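The Gift Box Problem

Every April my office on Sotelo Street cleans out the kitchen cabinet, and every April we find the cookies. They arrived as presents from suppliers, handsomely wrapped in cardboard, and they were too nice to open on a Tuesday for no reason. So they sat.

I have my doubts about fancy cookie packaging. The argument for it, as my colleague Gerardo Morelli puts it, is that a good box makes people slow down and share. Maybe it does in his department. In mine, a good box makes people leave it alone until someone checks the date and sighs. A plain sleeve from the Sudlow market, same butter, same sugar, gets eaten by lunch.

Bhupendra Goel, who orders our supplies, once showed me two quotes for the holiday baskets. The decorated boxes came to $201, the plain ones to $70. He went with the decorated ones. I asked whether they tasted better and he told me that was beside the point, and I have been annoyed ever since.

Plaid is the worst offender. Put tartan on a carton and we all agree to believe in a grandmother and a stone oven. I fall for it too, and I have paid extra for it in airports.

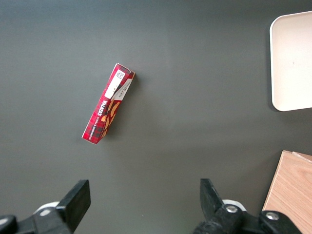 Does a nicer box keep shortbread fresher?

I doubt the printing does anything for it. What matters is the seal on the inner wrapper and, once that is open, whether you own a tin with a tight lid.

My proposal for this year is modest. Buy the plain ones, put them on a plate by the coffee maker at ten in the morning, and see what is left at five. If Gerardo wants ceremony, he can bring a napkin.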